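Winter dormant pruning, a thread. I've been asked the same questions since the Vallar talk, so I'm putting the answers in one place.

1/ Most of what I look after is apples and pears, 27 trees, the oldest on the slope behind Dobre. I don't touch them until the leaves are fully off.

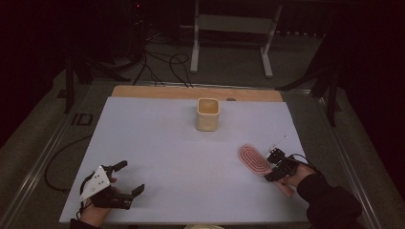
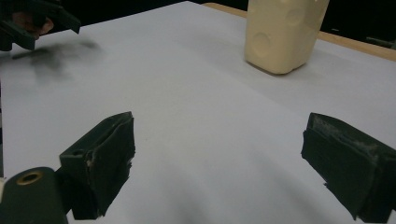

2/ Start with dead wood. Scrape a bit of bark with your thumbnail. Green underneath means alive, brown and dry means it comes off.

3/ Then anything crossing or rubbing. Keep the branch with the wider angle to the trunk. Narrow forks split under fruit, usually in a wet August.

4/ Cut just outside the collar, the swollen ring where the branch meets the trunk. Don't leave a stub and don't cut flush. I stopped using wound paint years ago and haven't missed it.

5/ Water sprouts, the straight whippy ones, I take out in summer. If you cut them all now you get twice as many back. A few left in is fine.

6/ Someone asked about plums and cherries. Leave them alone in winter. Silver leaf gets in through the cuts. Early summer, dry day.

7/ How much to take? On a neglected tree I spread it over three winters. Lăcrămioara Filip over at Senov goes faster than I do and her trees look good, so there is room for opinion – but hers are on stronger rootstock than mine.

8/ Grafting wood: pencil thick, last year's growth, cut while fully dormant. Bundle, label, wrap in damp newspaper, then a bag, then the bottom of the fridge. Keep it away from apples, the gas kills the buds.

9/ Labels. Write them in pencil. Marker fades. I have 5 bundles from two winters ago that could be anything.

10/ The Trerkine order list closes soon. They had more than 300 rootstocks left when I asked. I'm getting the semi-dwarf for the lower row, where the soil stays wet until March.

11/ Forgot to say, wipe the blades between trees if you've had canker. Rubbing alcohol on a rag. I carry the rag in a jar so it doesn't dry out.

12/ Mulch goes on after pruning, a hand's width clear of the trunk. Voles like it up close. Check the guards while you're down there, and loosen any ties from last year.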